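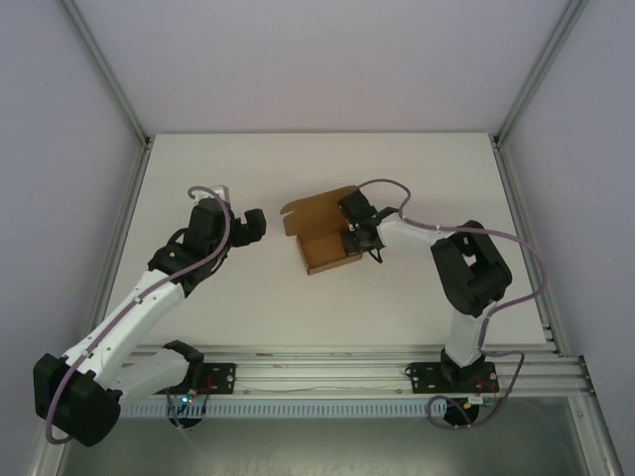
Pacing a long run is mostly a matter of holding back early on. In the first few miles your breathing will feel easy and your legs fresh, and nearly everyone drifts faster than planned. Pick an effort you could hold while speaking in full sentences and check it at each mile marker. For your gels and plasters, a small cardboard box, shallow and open at the top like the brown one on the white table, does well by the front door.

Session notes, week 3 (Covadonga Lorente)

Easy run: 8 miles, flat, steady effort throughout.
Hills: 12 short climbs, walk back down after each.
Rest: 2 full days, one of them after the long run.

Write down your splits the same evening. Hongjun Du will go through them with you at the next session — bring them on paper. If the second half was slower than the first, start the next long run more gently and leave the distance as it is.

Reading for next time: the handout on drinking during races.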